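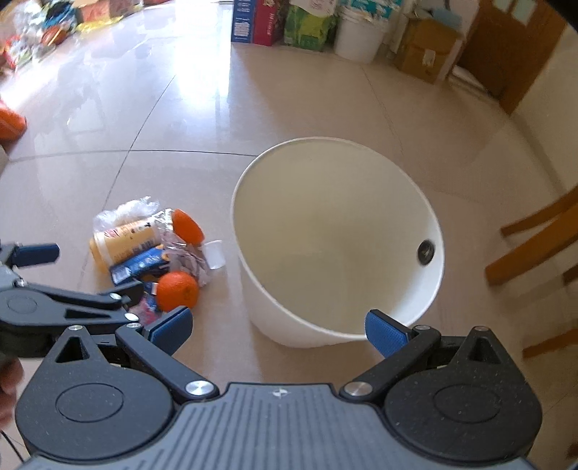 Dakonness is a law practice for people who have bought a car, van or motorcycle that doesn't do what it should. We work from two floors above the bus station in Jundville, and we act only for owners and drivers. We don't take instructions from manufacturers, dealers or finance companies.

## How we started

Ayane Yokoyama and Haruto Amano opened the office after working together on a group claim over gearboxes that slipped out of second. Ayane had come from consumer law. Haruto was a workshop foreman before he retrained as a solicitor, and he still reads the service history before he reads anything else in a file.

The first group had 29 owners. The largest so far had 158, most of them with the same model of delivery van.

## What we take on

- Faults that come back after repair
- Refused warranty claims
- Recalls where the part is not available
- Used vehicles sold with a wrong mileage or an undisclosed write-off

We don't handle road accidents, parking tickets or driving offences. If you ring about one of those we will give you the number of a firm that does.

## Inspections

Technical reports are written by Þrastardóttir, an independent engineering office. Their fee is agreed with you in writing before the vehicle is looked at.

## Costs

The first call is free and usually takes half an hour. After that we quote a fixed price for each stage. Letters to a dealer start at £70.

The office is open from 9 am to 5 pm. Please bring the sales invoice and any garage bills with you.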